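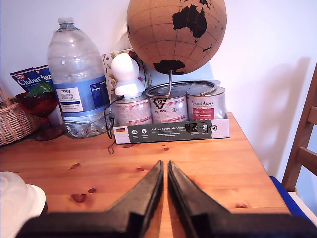 Gripper fingers over the pine table, with the globe and tins behind. Item 3 refers.

STARNSTEAD SHARED WORKSHOP
Arm Build Group
Minutes of the meeting held on Tuesday, November 28, 2023

Present: Kanokwan Thongsuk (Chair), Keegan Stubbs (Minutes), and members of the build group.
Apologies: none received.

1. Minutes of the previous meeting
Agreed as a correct record. The part number for the wrist bracket was amended to 2,784.

2. Matters arising
The replacement power supply from Jonport has been delivered. The invoice for £116 was passed for payment.

3. Gripper
K. Stubbs reported on the black fingers now fitted. Members discussed the narrow gap left between the angled tips and whether it would be acceptable for thin card. It was agreed that the tips should not be filed until the closing distance had been measured at low speed.
The Chair asked that food tins be adopted as the first test object, followed by a plastic bottle. The globe is not to be used for lifting tests.
Action: KS to measure and report.

4. Wiring
The cable run to the elbow joint remains too short. A length of 8 metres will be bought from Clillovine.
Action: KT

5. Software
The Nazari control program stops without warning after nearly 100 movements. The fault has not been traced. A log is to be kept of each stoppage, with the time and the last command sent.
Action: all

6. Any other business
Members were reminded to switch off at the wall on leaving.

Next meeting: date to be circulated by the Chair.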